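# Loltinel Auction Results – Works on Paper

Last updated Dec 20, 2025.

Loltinel is a table of auction results for prints and drawings sold at small regional houses. The big evening sales are well covered elsewhere. We record the lots that go for under $40,000, where records are thin and often wrong.

## What's in it

- `lots.csv` – one row per lot offered, sold or unsold
- `sales.csv` – one row per sale, with the fee schedule in force that day
- `artists.csv` – name variants mapped to one ID

The current release covers 560 sales at 19 houses. Muriithi and Drilladska supplied their own sale records. The rest were typed in from printed catalogs and posted price lists.

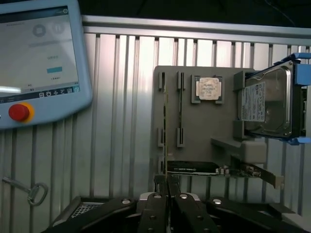
Hammer price and price with fees are kept in separate columns, and you should never mix them in one chart. Older price lists often give a single figure without saying which it is. Those rows have `price_basis` set to `unknown`. Estimates are stored as low and high. Fields work like the gray slot holders on the upright panel in the photo: each has a fixed place, and a column stays in its position from one release to the next even when a house has nothing to put in it.

## Known problems

1. Unsold lots are missing from 350 rows' worth of early Drilladska sales. Sell-through rates for those sales come out too high.
2. "After" and "attributed to" were entered as free text until March. Use `attribution_clean` instead.
3. Edition numbers are copied as printed. Artist's proofs are marked `AP`, with no attempt to merge spellings.
4. Private sales made after the auction are left out.

## Loading

Files are UTF-8, comma separated. The Zukodex importer reads them directly – turn off its currency rounding first, or small lots lose their cents.

## Corrections

Open an issue with the lot ID and a scan of the catalog page. Fixes go into the next release and are listed in `CHANGES.md`.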